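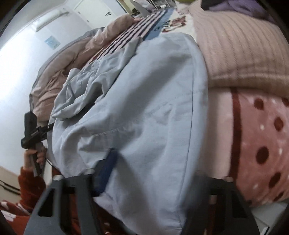

Bedding, part two: the guest bed

Part one covered the main bedroom and ended with me saying the guest bed would be quick. It took most of an afternoon in February. The notes follow in the order I worked, with the mistakes left in.

The guest bed has the problem all guest beds have: everything that is no longer wanted elsewhere ends up on it. It gets the blankets from the living room, the second-best pillow, and whatever came back from the last trip. The current layers are a light blue pillow, a pink ribbed blanket folded over on itself, a pink fleece with dark maroon polka dots and smaller white dots between them, and a striped piece in navy and a very pale pink. None of it was bought to match. I have stopped considering that a defect.

Pillow

The pillow is the part I spent the longest on. A blue pillow with blue fabric bunched on top of it is hard to read at a glance, and I have more than once pulled at the wrong layer and dragged the whole thing off the bed.

My method for putting a case on used to be the chin method: pillow clamped under the chin, case pulled up from below with both hands. It works, but it puts your face on the pillow, which defeats the purpose of a clean case. Apinya Yensuk, who did hotel rooms for three years before she moved into the office, showed me the fold method instead:

1. Lay the pillow flat on the bed, long side toward you.
2. Fold it in half lengthwise and hold it at one short end.
3. Turn the case inside out as far as the corners and put your free hand inside, gripping the far corners through the fabric.
4. Grab the end of the folded pillow with that same hand, corners to corners.
5. Shake the case down over the pillow with the other hand.
6. Let the pillow open up inside, then run a hand down each long side so the seams sit on the edges.

Step 6 is where I was careless for years. If the seam ends up on the face of the pillow, you get a line across your cheek in the morning and one corner of the case stays empty. A firm foam pillow will not fold at all, so for those the chin method or a zippered case is still the answer.

Wrinkles in a cotton case mostly come out if you put it on straight from the dryer. I do not iron pillowcases. Anwara Gazi left a long comment under part one in favor of ironing them, and I accept that hers look better.

Fleece

Fleece is easy to wash and easy to ruin. Our rules:

Cold or lukewarm water, gentle cycle, half the usual detergent.
No fabric softener. It coats the fibers and they mat down.
Nothing with towels in the same load. Towel lint gets into fleece and stays there.
Low heat in the dryer, or over the rack. It dries fast either way.
Never an iron.

The first wash of anything with a dark print on a pale ground gets done alone. I learned this with a different blanket, red on cream, which is now red on pink. The polka dot one was washed alone the first two times, and the third time went in with other pinks.

For folding, I fold fleece in thirds along the length and then roll it. A flat-folded fleece slides off any stack higher than two. If it is going on the bed and not in the closet, I leave it open and just square up the border with the edge of the mattress. A border is useful for this. It gives you a straight line to work to, and you can see from the door whether it is crooked.

Ribbed blanket

Ribbed and knitted blankets have one rule that matters, which is to store them folded and never hung. Hung over a door or a rail, the weight pulls the ribs out of line, and after a month you have a blanket that is longer on one side.

Fold with the ribs, so the first fold runs parallel to the lines. If you fold across them first, the fold springs back open and the bundle gets thick. Mine always ends up thick anyway. Uthai Klinhom says the trick is to press the air out with a forearm between each fold. I have tried this and it gained me about an inch of shelf.

For pilling I use a fabric shaver, a Skindari, on the low setting, with the blanket pulled flat on a table. Do not use it on the bed. The surface gives under the blade and you will cut a loop. I have cut a loop.

Stripes

Stripes go on last and get straightened last. They show every error in the layers underneath. If the stripes bend near the middle of the bed, there is a lump below, and smoothing the top will only move it. Lift, flatten the lump, and lay the fabric back down.

Storage

The closet shelf over the guest bed is 106 cm wide (I measured in metric because the only tape measure I could find was metric). That takes two rolled fleeces side by side and one folded blanket on end. I looked at the Benalis vacuum bags again and decided against them for anything with a texture. Filippos Triantafyllou used them for a winter and his knits came out with creases that needed two washes. For plain sheets they would be fine -- sheets are flat already, though, so there is not much air to remove.

What I did buy was a Zeker under-bed box with a lid, 50 liters. Spare cases and the thin summer cover go in there. It needs a label on the short end, the end that faces out. I labeled the long side first, naturally.

Working order, for anyone who skipped to the end

Strip everything down to the fitted sheet.
Shake out each blanket by an open window before deciding whether it needs a wash.
Pillow first, on the bed, while there is space to lay it flat.
Fleece next, squared to the edge.
Ribbed blanket folded, at the side or the foot.
Stripes last.

Corrections to part one: I wrote that the mattress protector could go in at high heat. The tag says low. Theerawat Phuthong pointed this out within an hour of posting, and the text has been fixed. The protector survived, slightly smaller than it was.

Part three will be towels, once I have settled the question of where the beach ones live.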